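Setting Up Your Shared Plane Account

Section 3: Booking your first trip

By now you should have your owner number and the welcome packet from Kuritz. If you don't, stop and email Ylva Aasen at the owner desk, because the booking page won't let you past the first screen without that number. I run the scheduling side for our little group of co-owners at Drorkmont, and I've walked enough new people through this that I finally wrote it down!

1. Sign in and open the Calendar tab. Green days are open, gray days are taken, and striped days are held for maintenance.

2. Click your departure day, then your return day. A day counts as a full day even if you only fly for an hour, so if you're hopping over for lunch, try to pair it with another errand.

3. Type in your departure and arrival airports. Use the four-letter codes if you know them. The name search works too, but it's picky about spelling (I still can't get it to find my own home field on the first try).

4. Add your passengers. Put in full names and honest weights, bags included. The crew uses these numbers for loading, and I promise they don't share them.

Note: You can change passenger names until 12 hours before departure. After that you have to call.

5. Check the summary page and press Request. You'll see "Pending" until a dispatcher confirms the crew.

Caution: Pending is not confirmed. Please don't book a hotel or a rental car on a pending trip. Oda Ekström did that in January and ended up with a very nice room in the wrong week.
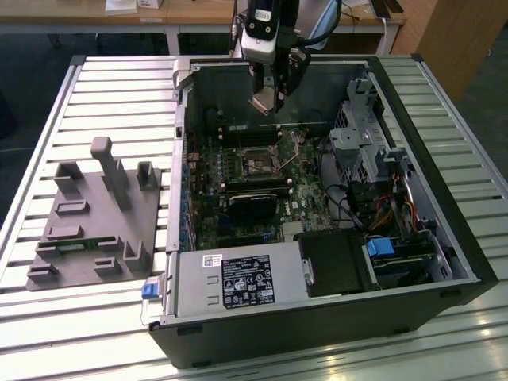
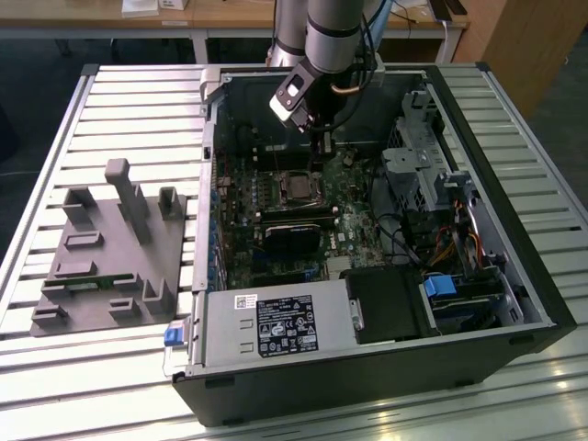
Once the trip is confirmed, you'll want to know how maintenance holds work, as they're the thing most likely to move your dates. A striped day means the shop has the plane, and striped days can grow. An inspection is a bit like that desktop computer lying on its side with the side panel off: everything is open so a person can get at it, and you aren't going anywhere until the cover goes back on. If a hold runs into your trip, the system offers you the backup plane first. You have 19 hours to accept it, and after that the offer goes to the next owner on the list.

6. To accept a backup plane, open Messages and press Take It. The seating may be different, so look over the cabin layout before you say yes — especially if you're bringing skis or a big dog.

7. To turn it down, press Pass. Your day goes back into your balance right away.

Note: Passing doesn't hurt your place in line. I get asked this all the time.

Caution: Doing nothing counts as a pass, but your day can take a while to show up again in your balance. Press the button!

8. Turn on text alerts under Settings, then Notices. Email alone is fine for receipts, but schedule changes come in at odd hours, and I'd much sooner get a buzz at 6 a.m. than find out at the hangar door.

If your balance still looks wrong the next morning, send Ylva a message with your trip number and a copy of the summary page. Section 4 covers swapping days with another owner.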